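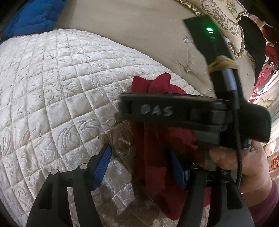 Skotport is a small company which makes thermal insulation for satellites, and we are looking for a blanket technician to join our team in April. Our blankets are built from many thin layers of film with separator net between them, and every layer is cut, cleaned and joined by hand. If you have ever looked closely at a quilted bedspread, with its stitched lines and puffed squares, you already know the basic idea, and also one of our problems: each stitch presses the layers together and lets heat pass. A good technician learns where to put few stitches and where more are needed.

You will work in our clean room in Lekeck, together with the design group. The present work is for Himer, a weather satellite for which we must deliver 400 separate blankets. Later you will also help with the fitting at our customer's hall in Barajas, normally for 20 days in a year. Travel and lodging are paid by us.

Your tasks
Cutting film from paper and digital patterns
Sewing, taping and fixing of grounding straps
Measuring finished pieces and writing the inspection record
Keeping the templates in order (they are old, some of them, and we use them still)

What we ask
Steady hands and good near sight, with or without glasses
Three years of work in sewing, upholstery, sail making or cable assembly – experience with spacecraft is welcome but we can teach it
Enough English to read a work instruction and to write a short report
Readiness to wear a full clean room suit for most of the day

What we offer
A permanent contract after a trial time of 3 months
Gross pay of 2327 euros per month in the trial time, afterwards by agreement
Paid training for the soldering and inspection certificates
A canteen, and parking places for bicycles and cars

Please send a letter and your CV through the form on our jobs page, before the end of October 2022. Write "blanket technician" in the subject field. Photographs of things you have sewn or built are very welcome – they tell us more than a long letter. Those invited will be asked to make a small sample piece in our workshop, and this half day is paid.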